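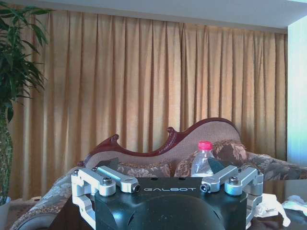
Cengiz Karabulut said the dogs would hear us before we saw them, and they did, from the far end of the parking lot. We were at the Grutar shelter's open day in September, and he led the second group through at 10 in the morning.

The kennel wing has 26 runs, each with a door to the yard. Cards on the gates give the dog's name, age and feeding notes. Levchenko, a gray hound mix, slept through the visit.

The cat rooms are across the hall and much quieter. Last year the shelter placed 439 cats, mostly adults. Kittens go to foster homes until they are eight weeks old.

We spent the longest time at the clinic. It does low-cost spay and neuter surgery four mornings a week and handled nearly 4,000 animals last year. Owners book by phone, and the wait is now five weeks. Someone asked about dental work. Karabulut said the clinic does extractions but sends other dental cases to outside vets.

The tour ended at the pet food pantry, open to any county resident with a pet. Dry cat food was running low. Donations can be left at the side door until 6 p.m.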